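Notes for the walking holidays talk - the long way round to Tresow

(Slides are numbered in the corner. If the clicker dies, just carry on, they don't need to match.)

Hello everybody, thanks for coming, lovely to see so many of you who've clearly come straight from work. I'm going to talk for a bit about the walk from Penar over to Tresow, which I've now done in both directions, and I want to leave plenty of room at the end for questions because last time I ran over and got told off by the people waiting to lock up.

Start with the map. Penar is bottom left, on the water. Tresow is top right, behind the ridge. There's a road between them which takes less than an hour in the bus, so yes, you could do that! The path goes the other way round the hill, through the woods and over the saddle, and takes seven days if you do it at the pace I do things. Plenty of people are quicker. I stop for soup.

PAUSE - ask who has been to this part of the coast before. If hardly any hands, do the bit about the ferry. If lots of hands, skip it.

Ferry bit: it's small, it leaves when it says it will, and the café on board only opens once you're out past the harbour wall. Get your seat first and your coffee second. I did it the wrong way round and stood up for the whole crossing with a cheese roll in each hand (one was for later).

Next, what to pack. Everyone wants the packing slide and then everyone ignores it, me included. My first bag was far too heavy. I had a hardback book in it. This time I took one warm layer, one outer layer, two of everything that goes next to the skin and a sponge bag the size of a fist.
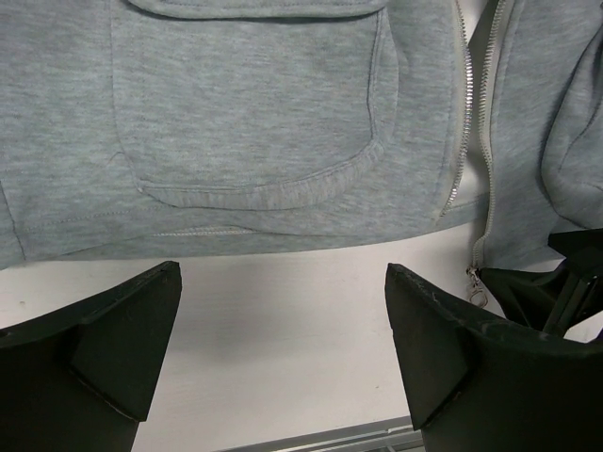
Grey zip-up hoodie with a big patch pocket.

I know, the proper walking people will tell you to leave this sort of thing at home and buy something technical. Wear what you like in the evenings, is my view. The guesthouses are heated and the thing you want most at seven in the evening is to feel like you're on your own sofa. Just don't make it your only warm thing.

Day one and day two - keep this quick. Out of Penar along the sea wall, then up through the farms. The waymarks are yellow and mostly on gateposts. There's one junction by a chapel where the obvious track is the wrong one, go left, downhill, even though it feels daft. Show the chapel on the big map with the pointer.

Day three is the climb. The saddle is at 1,320 metres according to the sign on the south side and 1,337 according to the one on the north side, and I've had a long and happy argument in a bar about which is right. I still say the lower one. It depends where you think the saddle is, I suppose. Either way you'll want to be over it before the cloud comes in after lunch, so leave early and take your sandwiches with you. The wind up there goes straight through you.

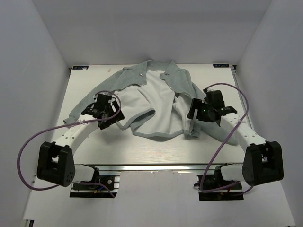

6 min read

Day four is Vistel, my favourite. It's a village with one street and a bakery that opens at half past five in the morning, and they do a flat bread with caraway that I've tried to make at home four times now. Stay two nights if you can. I didn't the first time and I regretted it all the way to the next valley.

Beds in Vistel: there are only some 25 in the whole place, so book those before you book anything else, flights included. The guesthouse I'd go for is called Þrastardóttir (I practised saying that on the train here, please be kind). Shared bathroom, enormous breakfast, a drying room for boots. Cash only when I was there.

Days five to seven - slow down here, people like this part. Lake, long flat valley, then the old drove road into Tresow. No steep bits to speak of. If anyone in your group has bad knees, start them here and let them do just these three days. The bus stops at the lake end.

When to go: early summer for the flowers, September for empty paths. I wouldn't try it in December, the saddle is shut to walkers and half the guesthouses are too.

Money slide - don't read it out, they can read.

Questions I always get: yes you can drink from the taps, no I don't carry a tent, yes there are dogs at the farms and they're mostly all noise.

Thank them, mention the sign-up sheet by the door, remember to pick up the map this time.

Related talks
Slow trains and where to sit on them
Island hopping with a small bag
A week of lakes without a car
Eating your way along the coast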